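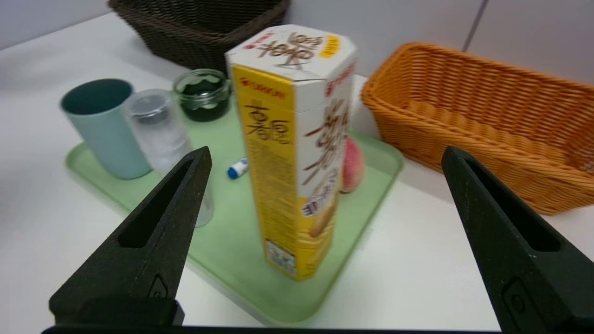
Fig. 1. Wrist camera view over the green tray, cookie box between the fingers.

Unit 2: Collecting Demonstrations
Course notes, Dorian Maillard, March 2018

Last time we wrote the loss for imitation learning and treated the dataset as a given. Now we get to make one, which I think is the best part of the whole course!

A demonstration is one full episode: you drive the arm from the start pose to the end of the task, and the logger stores every wrist image along with the gripper pose and the finger opening. The learner gets those and the task label. It doesn't get what you were thinking, and it doesn't get the view from your chair. So please drive from the wrist image (yes, it feels strange for the first few episodes, and then it gets really fun).

Look at Fig. 1 with that in mind. The box is easy, big and bright and upright between the fingers. Now find the peach. Part of it is behind the box, so a policy asked for the peach has to work from the piece of it that shows. And the glue stick lying to the left is tiny next to everything else on the tray. One still gives you three quite different grasping problems, and we haven't even touched the clear cylinder, where the left finger covers the lower part of the very thing you might want to reach!

What to vary
Object positions on the tray, first of all. Then which things stand near each other, and which way the box faces. Leave the baskets alone until the second session; we want to see what the policy does when only the tray changes.

What to keep fixed
Camera mount, finger opening at the start, the label wording. "Pick up the peach" and "get the fruit" are two labels as far as our encoder is concerned.

About mistakes
Keep them, if you recover. A missed grasp followed by a calm second try is gold, it shows the learner how to get back on track from a bad spot. The Varkport set has 1654 episodes and almost no recoveries, and the policy trained on it drifts off and stays off. The Grarstead set has only 209, with plenty of recoveries, and I like its policy much better. (Different arms, so don't read too much into it. We'll do the fair comparison in May.)

For the lab
Each pair records 20 episodes with the Mevari logger. Swap drivers halfway and write down who drove which ones. Read Deák, section 2, before you come, especially the bit on pauses: long stops in the middle of an episode teach the arm to stop there too. Bring your label sheet.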